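Review: the Henadico two-finger gripper after a month of fruit

By Nicanor Meléndez

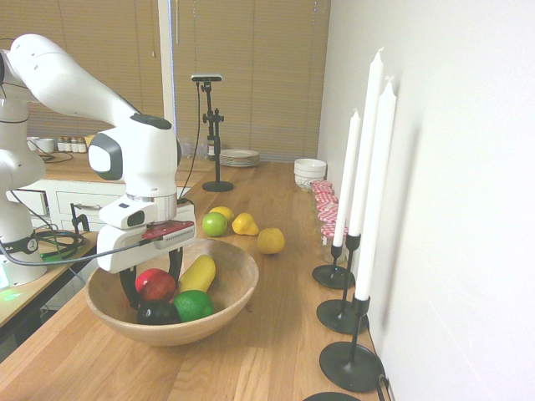

4 min read | 800 words

I bought the Henadico to replace a Taheri parallel gripper that had been on my arm for three years. The Taheri still works. I wanted something with longer fingers, because most of what I do at home is pick things out of containers, and the Taheri's short, wide pads kept hitting the rim before they reached anything at the bottom.

My test was simple. Take fruit out of a bowl, put it on the counter, then put it back. Fruit is a fair stand-in for the odd shapes I care about, it's cheap, and it shows damage quickly. The bowl is a round wooden one, and I usually leave a few pieces in it so the fingers have to find a way in between neighbors. An apple sitting against a lime and something dark and soft is a harder pick than an apple alone on a flat surface.

Mounting

The adapter plate is an extra charge. It should be in the box. Once I had it, the swap took less than an hour, most of it spent on the cable. Henadico supplies one long black cable with no shorter option, so the slack ends up coiled by the base, held out of the way however you can manage. I'd route it along the arm if there were clips for that. There are none in the kit.

The housing is a boxy white unit and bulkier than the Taheri's. I didn't mind this on the counter, but it matters in a deep bowl. With the wrist tilted, a corner of the housing can touch the rim before the fingers are low enough. Coming straight down avoids it. I changed my approach path to be vertical for the last part of every pick and the problem went away.

Fingers

The fingers are the reason to buy it. They are black, slim and long enough to go down on both sides of an apple with other fruit close by. On the Taheri I had to nudge the neighbors aside first, which added a step and sometimes sent a lime rolling to the wrong side. With the Henadico I could usually go straight in.

Apples and lemons were easy. Limes were fine once I lowered the opening width, and a smaller opening also helped in a crowded bowl. Pears were the worst of the common fruit. A pear on its side wants to turn when it's held near the narrow end, and the fingers have no curve to stop that. I got better results by gripping closer to the wide end, but the arm has to know which end that is, and my software got it wrong often enough to be annoying.

Long fruit has the same problem when it leans on something else. If it's resting at an angle in the bowl, a vertical grip catches it off center and it swings on the way up. Slowing the lift helped a little.

Force control

The default force is too high for soft fruit. I marked two plums on the first evening before I found the setting. It's in the configuration file and not in the main control panel, and the manual mentions it once. After I turned it down, I had no more visible marks on plums, and apples still held well enough to carry across the counter.

The scale for the setting has no units. It's a number, and you find the right one by trying. Sushil Sandhu runs the same gripper on a different arm and sent me his values. They were no use on mine – his plums would have been juice.

Controller and software

I ran everything from an Ostcombe controller, which Henadico lists as supported. The driver installed the first time. Position feedback is good and arrives fast enough that I could detect a missed pick by checking whether the fingers had closed too far. That check alone saved me a lot of empty trips.

I had one repeated fault. If the gripper sits idle for a long time with the power on, the first command is ignored. The second one works. I now send an open command at the start of each run and don't think about it. Support answered my email with a ticket number, 3364, and a promise of a firmware update. I haven't seen the update yet.

What I'd change

Put the adapter plate in the box. Add a shorter cable, or some clips. Move the force setting to the control panel and give it units. I'd also like a second set of fingers with a slight curve for pears. Faltholm sells curved fingers for its own gripper, but the screw pattern is different and they don't fit this one.

Should you buy it?

I paid 400 dollars before the plate. If you pick from flat surfaces, keep whatever parallel gripper you have, and the Taheri is still the tidier one to mount. If you work in bowls, bins or drawers, the longer fingers are worth the money. Mine is staying on the arm, and the Taheri has gone in a drawer as a spare.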